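From: Siwan Rees
To: Clomside print production list
Subject: Re: cracking at the fold on heavy black coverage

Rochelle Strickland wrote:
> We ran the Sleiman leaflet in February on 135 gsm silk, four-color black
> both sides, and the folds are showing white on almost 10 percent of the
> sheets. Lyle thinks it is the stock. I think it is the crease. Does
> anyone score 135 before folding, or is that overkill?

Rochelle,

We score it whenever solid black crosses the fold. The weight by itself is borderline, and most folders will take 135 gsm without a crease if coverage is light. A solid is different. The ink film and the coating break together, and the fibers underneath are white, so any break shows.
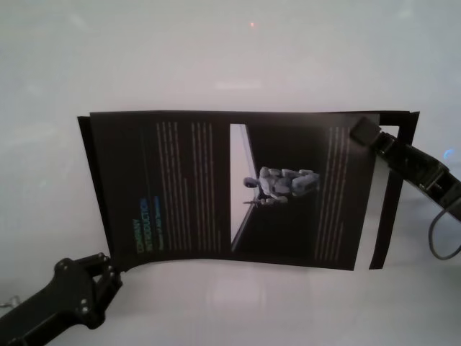 Check grain direction before you change anything else. A fold parallel to the grain needs far less help than one across it, and a job imposed to save paper often ends up with the fold at 90 degrees to where you want it. Cut two strips from an unprinted sheet, one each way, and see which droops more. The softer strip was cut across the grain. A finished piece gives a weaker hint – the black folded brochure held by opposite corners sags a little along its unsupported lower edge – but folds and ink both stiffen a sheet, so I would not rely on it.

Total ink is the next thing. If the black was built at the limit of the press profile, ask Lyle whether he can bring the color under it down. Wanda Park did this on the Drirkix catalog and the cracking dropped before we had touched the finishing line. Give it longer to dry as well. 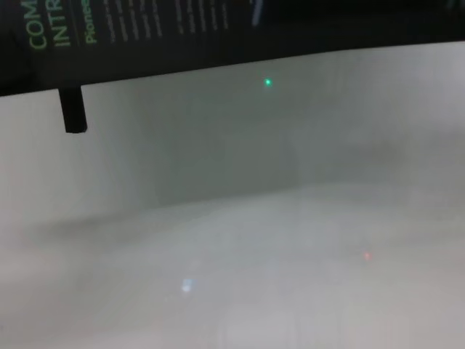
Type near the fold is a separate problem. A crack through plain black can sometimes be touched up, but one that runs through reversed-out text cannot, and small white text also fills in when the black is heavy. Keep it clear of the crease by at least 2 mm and go up a weight if the typeface is thin. Large headings are more forgiving, and green capitals next to pale ones, as with the "COM" and "INTR" on the dark panel, leave more room for slight misregister than the narrow rows of small white text beside them.

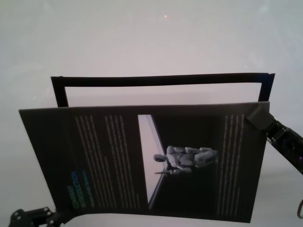 Dark brochure page, held open and slightly bowed.

On the crease itself: the bead goes to the inside of the fold. Sadao Sekiguchi at Clendden found ours set the wrong way round after a shift change, and we had blamed the paper for a week.

Can you post the channel width you are using?

Siwan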